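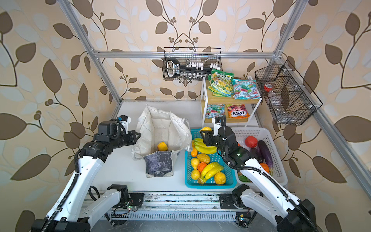
The gastro outbreak in Wekham began in December with 9 confirmed cases of salmonella and no shared restaurant, school or workplace. The public health physician who led the investigation for the Gwynne health district says her team had to ask about ordinary shopping. That meant the white cloth tote bag as much as what went into it, and the blue plastic basket with a lemon in it as much as the meat tray. "People remember the chicken," she said. "They don't remember what they carried it home in."

The district sent a questionnaire to 550 households and got 225 back. She called that a fair return for the holidays.

"You get a lot of blanks around the dates. We rang people and went through their receipts with them – that was most of the work."
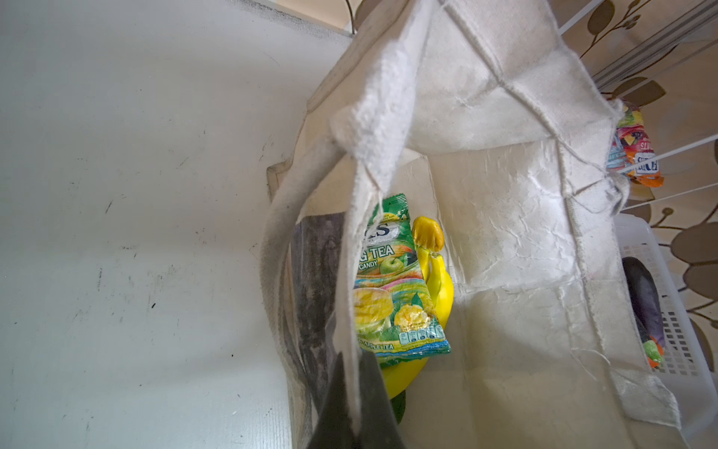 A canvas tote bag, creased and smudged, with one handle hanging down in front of the opening.

Swabs were taken from kitchens and bags in the affected homes, and 4 came back positive. The strain matched the patients' samples, but she would not say which product was first to carry it. Testing at the supplier is still under way.

She was asked whether the public should have been told sooner. The first notice went out six days after the second case was confirmed.

"I'd have liked it to be three. We were waiting on the lab, and I didn't want to name a food and then have to take it back."

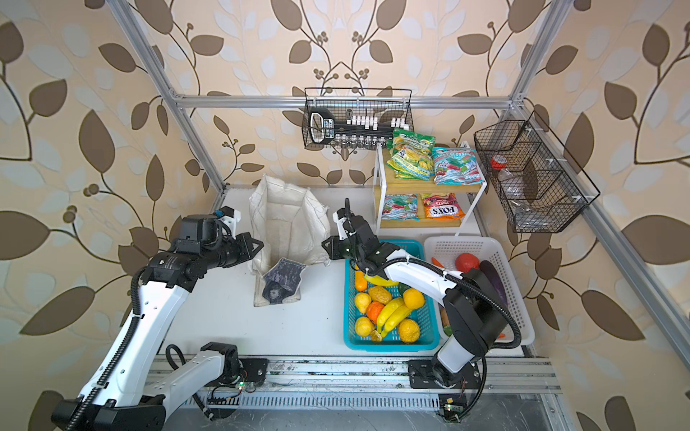
The delay has drawn criticism from local councillors, who want notices issued as soon as two cases are linked. She supports an earlier general warning, provided it doesn't name a shop. Her advice for now is to keep a separate bag for raw meat and wash it often.

The district expects to publish its report in autumn.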